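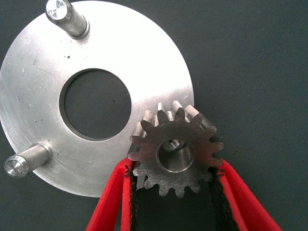 Valtteri Sjöberg wants the finger pads checked before every run, since a frayed pad lets the gear tilt in the grip.

# plelto-gear-cell

Setup and upkeep notes for the gear placement cell at Trusville.

## Setup
- Lay the gray cloth flat and set the disc on it, pins up.
- Run `home.sh`, then `grip_zero.sh` with the fingers empty.
- Teach the pin positions again if the disc has been moved.

## Upkeep
- Brush lint off the black pads. Replace both pads at 500 cycles.
- Tighten the 4 finger screws in a cross pattern.
- Wipe the pins with a dry cloth. No oil.

## Known issues
- Wrist camera exposure drifts on bare aluminum. Lock it at 218.
- Grip zero is lost after a power cut.

Maintainer: Tiina Koskela

Search this project Go

Related
Arroyo feeder notes
Plillix pad cutting template
Pin wear log, July

This site uses cookies. Accept Settings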